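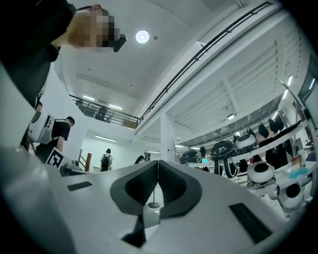

*Figure 1. The hand-held gripper in use on the ground floor, with the marker board on the left and the workbench on the right.*

## 4. Setting up and recording your first chore

I'm Verna Nakamura, and I look after the Skimo gripper kit at Haverford. If you've read sections 1 to 3, you have a charged gripper and you're itching to do something with it. Good! This is the fun part, and it's also the part where most people find out how strange it is to fold a dish towel with two fingers.

A quick word on what to expect. People ask me every week whether machines can do the housework yet, and my answer is "some of it, on a good day." Our bench robot, Brendar, can put cups on a shelf and wipe a flat counter. It can't sort a laundry pile worth a darn. What you record with the gripper goes into teaching it, so the more your recordings look like real chores, the better its chances.

### 4.1 Before you start

1. Pick one chore. Just one. "Put the cups away" is a chore; "clean the kitchen" is a whole afternoon.
2. Clear a path between where things start and where they end up. I use a bench and a shelf with a couple of steps between them.
3. Set the marker board on a low, steady surface and lean it so the printed side tips toward you. Fig. 1 shows how ours sits.
4. Ask people nearby if they mind being recorded. The lens is very wide and it picks up folks way across the room, upstairs included, so ask them too.
5. Turn on the lights you'd normally have on. Don't bring in extra lamps.

> **Note:** A busy room is fine. I used to record only when the place was empty, and Brendar got hopelessly confused the first time somebody walked past with a backpack on. Now I leave the everyday mess in.

### 4.2 Checking the fingers

1. Hold the gripper level and squeeze the trigger slowly, all the way, then let go.
2. Watch the fingers in the preview. They should meet in the middle and open back up evenly.
3. Wipe the finger rims with a dry cloth.
4. Squeeze and release 2 more times. If one finger lags, go back to section 3 and redo the zero step.

> **Caution:** Keep your other hand out of the gap. It's a gentle pinch, but it's still a pinch - and yes, I've done it.

### 4.3 Recording

1. Point the gripper at the marker board and press the record button. Hold still until you hear the tone.
2. Swing over to your first object at an easy walking pace.
3. Do the chore the way you'd do it at home. If you drop something, pick it up and carry on. Dropped cups are useful.
4. Come back to the board when you're done, wait for the second tone, and press the button again.
5. Repeat until you have 20 good takes, moving the objects a little between them.

A single take can run up to 38 seconds before the Cononby software splits it into a new file. Splitting isn't a disaster, but short takes are much easier to label later, so if you keep going over, pick a smaller chore.

> **Note:** Your wrist will complain before the battery does. Switch hands or take a break. I do my long sessions on Wednesday mornings and stop for coffee whether I want one or not.

### 4.4 If it doesn't go well

- **No tone at the board:** tilt the board a bit more, or move closer. Glare from a ceiling light is the usual culprit.
- **Preview looks dark and round at the edges:** it's the lens, leave it alone.
- **Fingers slip on glass or glossy plastic:** wipe them again, then grip lower down. If it still slips, skip that object for now and write it on the take sheet. Brendar is bad at those as well.

Once your takes are saved, put the gripper back on its charger and go on to section 5, where we label everything. Bring a snack for that one.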